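3.2 Sample storage and plate format

Extracts from the Parkmont survey were held in two plate formats between collection and readout. Primary extracts went into deep-well plates, which have room for the full buffer volume and for the soil particles that pass the first filter. Working dilutions were then moved to flat microplates with smaller wells for the absorbance readings. Both formats are seen from above in Figure 1. The deep-well plates were sealed with adhesive film and kept at 5 °C. The microplates were read on the day they were filled and then discarded.

In January, before the main survey, we tested whether storage time changed the measured nitrate level. Thirteen reference soils were extracted in potassium chloride and split into two sets. The first set was read at once. The second was stored at 5 °C for 30 days and then read with the same reagent lot. Paired differences showed no trend with clay content or with starting concentration. Two soils high in organic matter gave lower values after storage, and both were left out of the calibration set. They were kept in the survey itself, where extracts of that type were read within 5 days.

3.3 Extraction and readout

Each soil sample was air dried, passed through a sieve, and shaken with extraction buffer for 30 minutes. The slurry was left to settle and the clear upper layer was filtered into the storage plate. Color was developed with the Dusosine reagent kit following the protocol of Baxter and Panicker, with one change: the second reagent was added after the plate had reached room temperature. Adding it to cold extracts slowed the reaction and gave uneven color across the plate.

The survey produced 595 samples from cropped fields, field margins and drainage banks. Sample order was randomized before plating so that field position and plate position were not linked. Blanks and standards were placed on every microplate, and a plate was repeated when its standard curve failed the linearity check. Readings were corrected by subtracting the mean blank for the same plate.

Corrected values were converted to mass of nitrate per mass of dry soil using the moisture content measured on a separate portion of each sample. Calculations were done in Fukix, and the scripts were checked by the second author against hand calculations for 13 samples drawn at random. Values below the detection limit were set to half that limit for the maps and treated as censored in the regression models of Section 4.

Figure 1. Deep-well plate (left) and microplate (center and right), computer rendering.
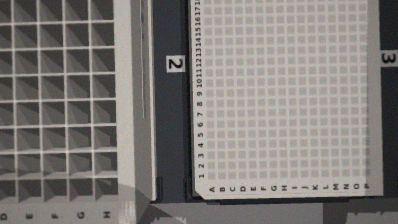 Soil and Water Chemistry Group, Department of Environmental Science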